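Open day at Fumcombe: "the doors are the hard part"
23/07/2026

Got to the Fumcombe open day late, parking was a mess, and the demo had already started on the big screen. No hardware on the floor this year. Everything is run in simulation, a make-believe apartment with a bathroom, a parquet room and doors that swing, and visitors get to watch the software work its way around. Free coffee. Bad coffee.

I got 11 minutes with the lead engineer on the project, which is called Nundus. She asked me to leave her name out. Fine by me. She talked fast, I typed fast, so bear with me.

First question, why a house? Why not a warehouse like everybody else?

"Warehouses are tidy," she said. "Somebody painted lines on the floor. A house, you've got a bath mat, you've got a plunger leaning where it shouldn't be. You've got a door that opens into the space you need."

The bathroom is the room she keeps going back to. Narrow, stuff on the floor, a doorway at the far end. Her team has built 371 versions of the layout, she said, mostly by shuffling the small things. 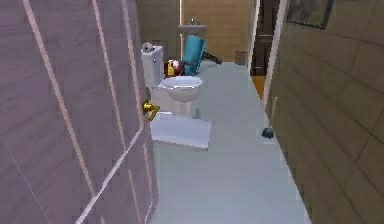
Cullinane, standing next to us with a visitor badge on, wanted to know whether any of it carries over to a real home, or if you just end up with software that is very good at a video game. Fair question and I wish I'd asked it.

She didn't duck it. "Some of it carries over. Route planning, yes, pretty well. Touching things, less. A handle in here does what we told it to do. A handle in your house has been sticking since the last owner."

How much less? She wouldn't give me a number. She did say they ran up to 802 trials a night through June, and that the morning after is mostly reading logs. "It's a lot of reading. I got glasses this year."

We moved down the table to the second screen, where a guy was trying to get his kid to stop pressing the reset key. The parquet room was up. More space there, and she was visibly happier talking about it, big hand gestures, nearly lost the coffee.

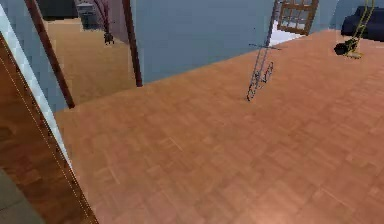 Open floor sounds easy, I said. She shook her head. With that much room the planner has too many good choices and it dithers, her word. Starts one way, changes it's mind, starts over. They put in a small penalty for turning back and that helped. It also made it stubborn. "So now we're tuning stubborn."

And the money? Gisterlow is paying for 2 more years. After that she doesnt know. She'd like a test apartment, a real one, cheap, with ugly plumbing. She has been looking at listings on her lunch break.

Last thing I asked was would she let it loose in her own place. Long pause.

"The living room, sure. Not the bathroom yet."

Then a school group came in and that was my time up. The demo runs again this afternoon, sign up at the front desk.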